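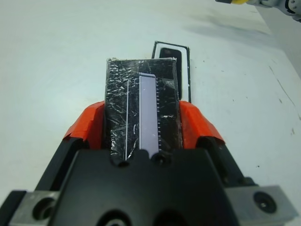

Juretti Parallel Gripper with Wrist Camera Mount

Item 1142-P. In stock. Ships with two bare fingers, one roll of grip tape, mounting screws and a cable.

The Juretti is a two-finger electric gripper for light bench arms. It is meant for picking up small, boxy things from a flat surface: packaged electronics, phones, cartons, battery packs, parts in film or bags. The fingers are molded plastic and can be swapped with a hex key in a few minutes. The mounting blocks are metal and bolt straight to the Perner wrist flange. For other arms you will need the adapter ring, sold separately.

Grip surface

We sell the fingers bare because customers kept asking for different pads. Tape is the cheapest option and the one most people stay with. It sticks well to the finger plastic, holds smooth film without marking it, and peels off when it wears out. Replace it when the corners start to lift or the face gets shiny from use. In our own shop a set of pads goes for 1,000 picks before we change it, though rough cardboard will shorten that.

To put on new tape:

Wipe the finger with alcohol and let it dry.
Cut a strip long enough to fold over the top edge.
Start from the inside face and press outward.
Run the close command on an empty gripper and hold for a minute.

A fold or crease on the outer corner does no harm. A crease on the inside face does, as the item will rock on it.

Silicone pads are available for bare glass and painted parts. They grip harder but pick up dust, so they need wiping down every shift.

Handling wrapped items

Loose film is harder to hold than it looks. The wrap can slide over the item inside, and the fingers can close on a fold of plastic before they touch anything solid. Three settings help with this. Close speed should be set to low. Force should start at 33 percent and go up from there only if the item slips. Settle time, which is the pause between closing and lifting, should be at least half a second.

Shiny film also throws glare back at the camera. Move the lamp to one side or put a diffuser on it before you start changing exposure settings. If you are picking one item from in front of another, keep a finger's width between them on the table so that the lower edges of the fingers do not drag the second item along.

Camera position

The camera bracket sits above the fingers and looks down their length. You get both pads, the held item and the table behind it in one view. The housing takes up a good part of the lower image – this is normal, and the Cloren software has a mask for it under Tool Settings. With two arms on one bench, set the shared zone before the first run. The camera is not a collision sensor and does not stop either arm.

Specifications

Opening, maximum: 89 mm
Drive: electric, single motor, both fingers linked
Fingers: black, removable
Mounting blocks: metal, socket-head screws
Camera: bracket included, camera sold separately
Software: Cloren 3 or later

What customers say

"We run two of these on a packing bench. Setup took a morning, most of it spent on the lighting. My one complaint is the cable, which is a little short if your controller is on the floor." – Roswitha Harms

"Good on phones and small boxes. I would not use it for anything round. The tape pads are easy to redo and I no longer bother with the silicone ones." – Chun-yin Kuo

Related items

Gaber adapter ring
Silicone pad set, pair
Grip tape, single roll
Extension cable, two meters

Warranty and returns

The motor and housing are covered for one year. Fingers, tape and pads are wear parts and are not covered. Unused units can be returned within 30 days in the original box with all screws. Orders placed before 1 May 2021 came with the older bracket, which we will exchange at no charge if you send us your order number.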